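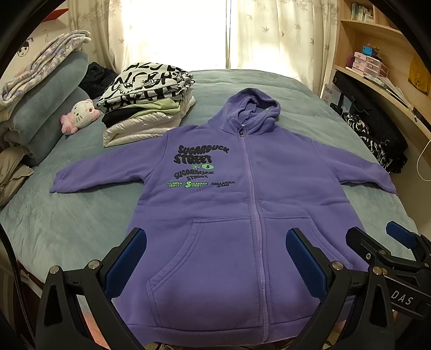
One participant in Usholm told us that a garment stops being clothing on the day it gets washed by itself, and that everything after that is keeping.

Figure 4. A purple zip-up hooded sweatshirt with a printed graphic on the left chest panel.

4.2 Wear, washing and the point of keeping

We were delighted by how often this remark came back to us in other forms. Of the 163 people who filled in the household diary, well over half described a moment when a piece of printed clothing left ordinary rotation and was treated with special care. The moment was rarely tied to price. It came after a first crack in the lettering, a house move, or a child growing too tall for the sleeves.

The two towns differed in a way we had not expected. In Troltedow, where most homes in the sample share a laundry room, keepers washed their garments by hand and dried them indoors. In Usholm they went through the machine inside out, on cold, and the diaries are full of lively argument over whether this helps. Several entries run to 12 lines on water temperature alone — a richness of detail that the earlier Bistthorpe survey, with its fixed answer boxes, had no room to catch.

Gillies treats keeping as a late stage of ownership, reached when use has ended. Our diaries suggest something more interesting. Kept garments were still worn, on chosen days and for short spells, and their owners could often recall each outing. We therefore code keeping as a kind of use with its own rhythm, and apply that code to all 200 garments in the analysis below. Garments passed between siblings are counted under the current wearer, although the diary of the first owner is read alongside it wherever we have both.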